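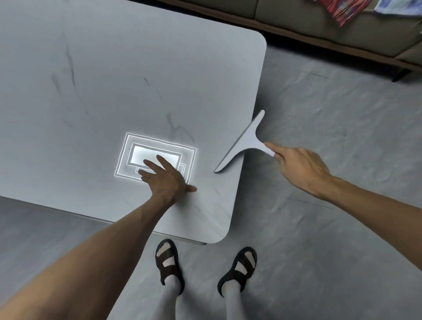

How far should a table-top panel sit from the front edge of the table? Close enough that a standing user can lay a hand flat on it with the elbow still bent, which in our sessions meant placing it near the edge.

Home | Papers | Methods | Contact
Last updated: February

4.2 Panel and tool placement

Figure 3. Two-handed use at the Drilatano table. The left hand presses on the outlined panel while the right index finger touches the handle of the virtual squeegee.

The wiping task was run at a light grey table with rounded corners. Users stood at the front edge throughout. The panel is drawn as nested white rectangles lying flat on the table, with the inner one brightest (Figure 3). The squeegee is light grey, with a long, slightly curved blade and a short handle, and at the start of each trial it floats to the right of the panel.

We compared two starting places for the squeegee: over the table, and just past its right edge. Across 3678 trials, users at the Vomham site reached the handle sooner when the tool began past the edge. The Beltis group showed the same pattern, though the gap was smaller. Over the table, the blade often hid part of the panel and users moved it away before they began to wipe.

Left-hand contact was logged separately. In 138 trials the left hand came off the panel before the wipe was finished, and these were left out of the timing results. They are kept in the error counts in section 4.3.

Contact: Drilatano project office, Vomham | Copyright Drilatano | Back to top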